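8/28/19

Second day with the Gamlow on trial and I've already stopped jumping when the arm moves. Troels dropped it off and went through the whole set-up with me, twice, while I nodded and took in maybe half. It's 183 a month if we keep it, or 3,000 to buy outright, and the sales chap at Onine (Lucian Ene, very keen, rings a lot) says the hire price goes up in May. Well, he would say that.

Today was kitchen jobs. I put the veg in the left side of the sink and kept the rack on the right for plates, as the booklet tells you to on page 2.
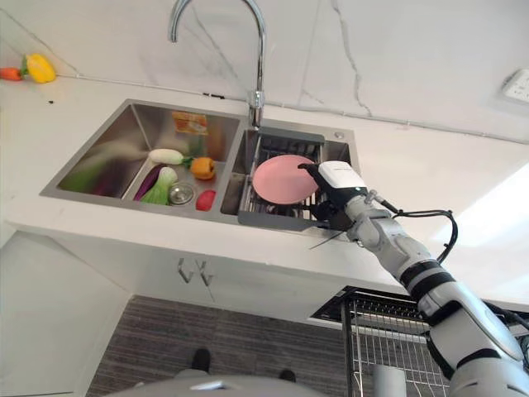

The Gamlow and the pink plate, with the radish and aubergine next door.

I do like the look of the black fingers — I'd pictured great big pincers! The cable by the wrist bothers me a bit though, it sticks out in such a big loop. I've written that down for Troels.

Inger came round for tea and wanted to know if it does windows. It doesn't. She thinks 3,000 is daft money and she may be right, but my hands have been so sore this summer and I'd be glad to hand over the plates. I've told Lucian I'll decide when the trial's up.

Must ring the Wogan people about the boiler tomorrow. Bok choy for supper, with the orange pepper.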